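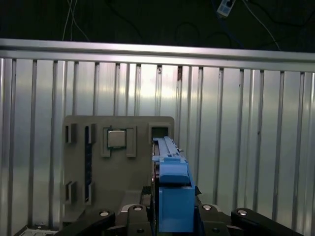

Thursday, gripper comparison, service cell

Two grippers on the list: the four-link Mundevo and the older parallel unit from Ullano. Same arm, same wrist camera, Longo controller throughout. Athina Kourkoulas set the force limits yesterday and I have left them alone.

Memory first. The stick goes in its blue carrier and the gripper takes hold of the carrier, so the fingers never touch the board edge. CPU stays in its slot on the grey fixture board as the position reference.

Mundevo: 67 runs, carrier presented to the fixture from below.
Ullano: 67 runs, same start pose.
Total 134, one log per gripper.

The Mundevo closes evenly on the carrier but has more play along its length than I would like. With the outer links spread, the wrist view loses part of the tool and the pose estimate falls back on the latch. Fine for a straight approach, poor if the carrier is twisted in the fingers. The Ullano holds it stiffer but hides more of it from the camera. Exposure needs care with either one: the corrugated panel throws a bright patch and auto exposure chases it. Fixed exposure from run 79 onwards in the first log — do not pool the earlier runs with the later ones for pose error.

Drive caddy next, Mundevo only.

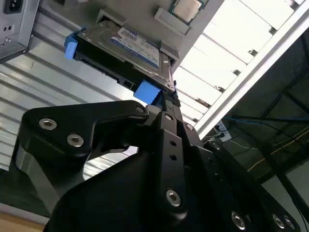 Approach is from underneath with the wrist tilted, aiming for the blue tab at the lower end of the caddy. Clearance to the chassis is the limit, and the wide plates make it worse. I cut the approach speed in the Longo settings and set the contact threshold to 166 counts. At the default it was tripping on cable drag from the wrist.

The drive label makes a decent feature for alignment even where the print is too small to read. The tab is better by colour, though the Hidalero detector wants retraining for this angle.

To do:
Swap in the narrow finger plates and repeat the caddy approach.
Re-zero the force sensor with the wrist tilted.
Ask Athina whether the threshold can be set per tool — I can only find a global value.
Ullano on the caddy once the adaptor plate is back.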